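報道関係各位

2019年2月15日
Oris株式会社

ハンドグリッパーによる作業データ収集の実施基準「Wokau」を公開
衣類・布製品の取り扱い作業を対象に、机上の準備から記録の保管までを規定

Oris株式会社は、手持ち式グリッパーを用いた作業データ収集について、社内で運用してきた手順を整理し、実施基準「Wokau」第1版として本日公開しました。基準書は全64ページで、当社ウェブサイトの資料請求窓口から無償で入手できます。

■ 公開の背景

ロボットに布製品の扱いを学習させるためのデータは、人がグリッパーを手に持って作業し、その様子を手元のカメラで記録する方法で集められることが増えています。当社も衣類を対象とした収集業務を受託していますが、拠点ごとに机の準備や記録の区切り方が異なり、集めたデータをまとめて使う段階で手直しが発生していました。

1月に実施した社内点検では、約3000件の記録を見直しました。手直しの原因として多かったのは、開始時に作業範囲へ私物が残っていたこと、指部の取り付けの緩み、作業者による開始と終了の判断の違いです。今回の基準は、この点検結果をもとに作成しました。

■ 基準の主な内容

1. 作業面
作業面は無地でつやの少ないものとし、作業ごとに表面の汚れと傷を確認します。軽微な傷は記録したうえで使用を続けてかまいませんが、途中で作業面を交換した場合は、交換の前後を別の記録として扱います。

2. グリッパーの点検
作業開始前に、左右の指部の固定、先端の摩耗、開閉の動きを確認します。指部の縁に摩耗がある場合は点検票に記入し、使用の可否は現場責任者が判断します。作業者が自分の判断で部品を削ったり、テープを巻いたりすることは認めません。

3. 対象物と容器
衣類を入れる容器は、作業中に机上で動かないことを事前に確かめます。穴あきの樹脂製かごを使う場合は、指部の先端が穴に掛かることがあるため、側面に沿って引きずる動作を避けます。衣類に付いた糸くずは作業前に取り除くことを原則とし、残す場合はその旨を記録に付記します。

4. 記録の区切り
1件の記録は60秒以内を目安とします。開始時と終了時には指部を開き、何も挟んでいない状態にします。つかみ損ねた記録も削除せず、結果の区分を付けて保管します。

5. 作業者の休憩と安全
同じ作業者が連続して行う作業には上限時間を設け、休憩を取った時刻を日報に残します。手首や指に痛みがある場合は直ちに作業を中止し、再開には現場責任者の確認を必要とします。

6. 写り込みへの配慮
撮影方向に人の通路がある場合は、作業前に周囲へ周知します。個人名の分かる書類や画面は撮影範囲から外し、写り込みが判明した記録は提供データから除外します。

作業の様子(かごと机上)

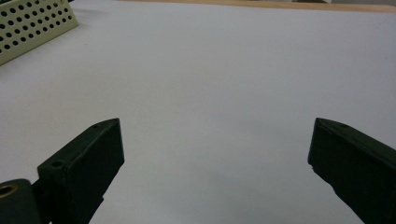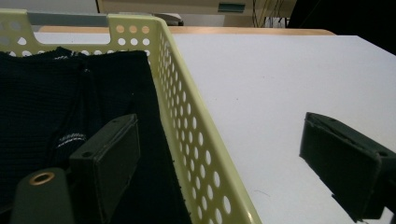
■ 適用範囲と今後の予定

本基準は、当社の3拠点で行う衣類・布製品の収集業務に適用します。食品や薬品、刃物を扱う作業は対象に含みません。協力会社のYeoman社およびSendberg社とは、点検票の共通化について協議を進めており、合意した内容は次の版に反映する予定です。

なお、本基準は当社が独自に定めたもので、法令や公的規格への適合を証明するものではありません。導入にあたっては、各事業所の安全衛生規程を優先してください。

■ 担当者コメント

Oris株式会社 作業品質室 室長 Irfan Latuheru
「現場では、かごの位置や指部の状態といった細かな点を、作業者の経験に任せてきました。人が入れ替わっても同じ条件で作業できるように、確認する項目と記入する欄を決めたのが今回の基準です。使いにくい箇所があれば、業種を問わずご指摘をお寄せください」

■ 本件に関するお問い合わせ

Oris株式会社 作業品質室「Wokau」担当
当社ウェブサイトのお問い合わせフォームよりご連絡ください。点検票と日報の様式のみをご希望の場合も、同じフォームで受け付けています。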